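3. Planning and budget before you order a cell

This section is for the person who must prepare the purchase of a Brundard picking cell. Please read it before you ask for a quotation. The mechanical installation is explained in section 4.

3.1 What you must prepare

1. Write down the objects which the cell will pick. Include the smallest, the heaviest and the most slippery one.
2. Measure the place for the cell. Keep 60 cm free on each side where a person must work.
3. Check the compressed air supply, if you plan a pneumatic gripper. Note the pressure at the point of use and not at the compressor.
4. Decide if you buy a new arm or a used one. For a used arm, ask the seller for the maintenance record and the hours of the controller.
5. Send the list and the floor drawing to your Brundard contact. The quotation is prepared in 35 working days.

Note: The quotation does not include the table, the bins and the clamps. Many customers forget this part and must ask for a second approval.
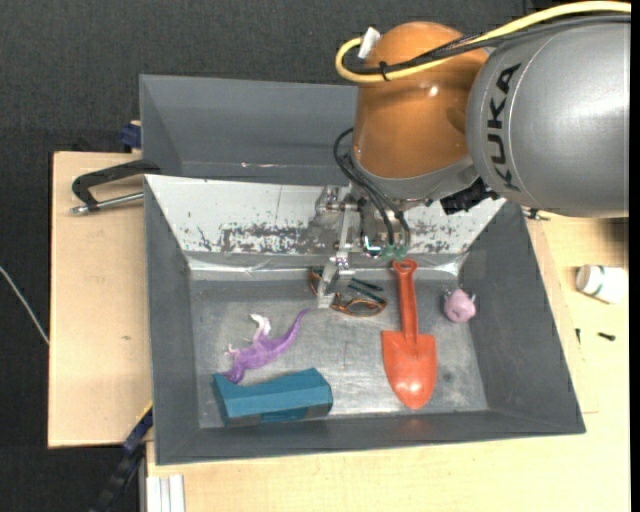
Small equipment needs its own line in the budget. We advise to reserve 3,000 euro for it in the first year, also when the arm is already paid. In this line you put bins, clamps, a wooden table top, hoses, fittings and cable ties. Bins become worn with use, and a rear wall as heavily scratched as the white panel behind the glasses and the red-orange shovel should be planned as a consumable part. Clamps are a good choice for the first months, while you still change the position of the bins. Order fixed brackets only when the layout is final.

Caution: Do not choose the gripper from the catalogue photo. Test it first with your own objects. The Cloma test set can be rented from us for 2 weeks, and the rent is deducted if you order.

3.2 Cables and hoses

1. Ask in the quotation for the length of the cable set, measured along the arm.
2. Add enough length for a loop near the wrist.
3. Order one spare air hose of each diameter.

Caution: A cable which is too short can be damaged when the wrist turns. This damage is not covered by the warranty.

3.3 Approval

Print the Coman cost sheet and fill in all lines, also the lines with zero. The sheet must be signed by the person responsible for safety. Customers of the Huston office send it to Florin Surdu, who confirms the delivery week in writing. Prices in the sheet are valid from 22 July 2025.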